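Ticket: Arm stops in approach, planner reports "no valid target"
Project: Hultik pick cell
Opened: 30th January
Opened by: Garnet Lapointe
Status: open

Left arm goes to pregrasp, then sits there. Planner times out after 38 seconds and drops back to home. Started with the new perception build from Dadon. Old build from December was fine, same calibration file, same bins.

Tried so far:
- restarted perception node, no change
- restarted planner, no change
- re-ran hand-eye calibration, residual looks normal
- swapped USB port on wrist cam. nothing

Log says:
WARN target_select: 0 candidates after plane filter
WARN depth: low texture, confidence below threshold
ERROR planner: no valid target, timeout

Wrist view is next. All wall panel and one seam, so the plane filter takes the whole cloud and theres nothing left to segment.
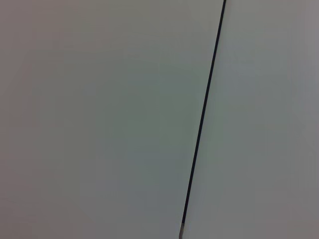 Fatos Obradović: Then the filter is doing its job. What pose was the wrist in when target_select fired? If it grabs a cloud before the arm settles you get whatever the camera happens to be facing. Check the trigger before touching thresholds.

Good call, checking. Timestamps: target_select fires 600 ms before the controller reports settled. In the December build it waited for the settled flag. New build subscribes to the trajectory topic and fires on "last waypoint sent". Not the same thing!!

Also no fallback to the head camera. Config has use_head_fallback: true but the key got renamed in the new build and the old one is silently ignored. Head view has plenty to work with -- both baskets, the orange and the dark one, side by side on white, rims easy to find.
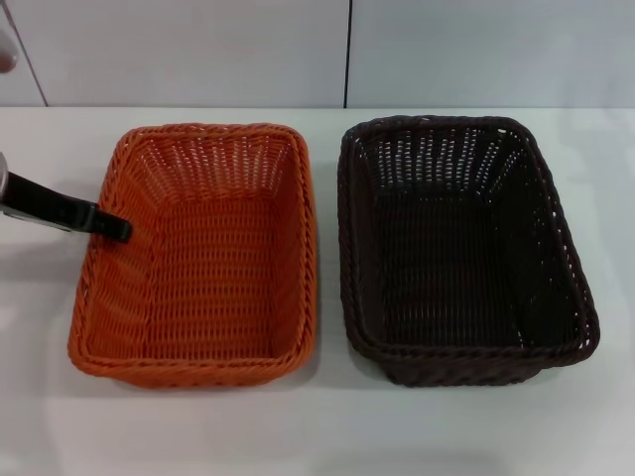

So two bugs, I think:
1. trigger on waypoint sent, should be on settled
2. renamed config key, no warning on unknown keys

Patched 1 localy, put the settled check back. 53 runs, 2 timeouts. Both timeouts were the dark basket, depth drops out on the inside walls. Seperate problem, will open another ticket for that one.

Not patched 2 yet. Want the loader to fail hard on unknown keys but that breaks the Aten configs, they still carry old stuff. Fatos, ok to make it a warning for now and clean up Aten after?

Fatos Obradović: Warning is fine. Print it at startup AND in the run log, people don't read startup.

Ok. Branch is up, needs review -- please look at the settle tolerance, I copied the number from the Nikolovski cell and that arm is slower. Leaving this open until the config part is merged.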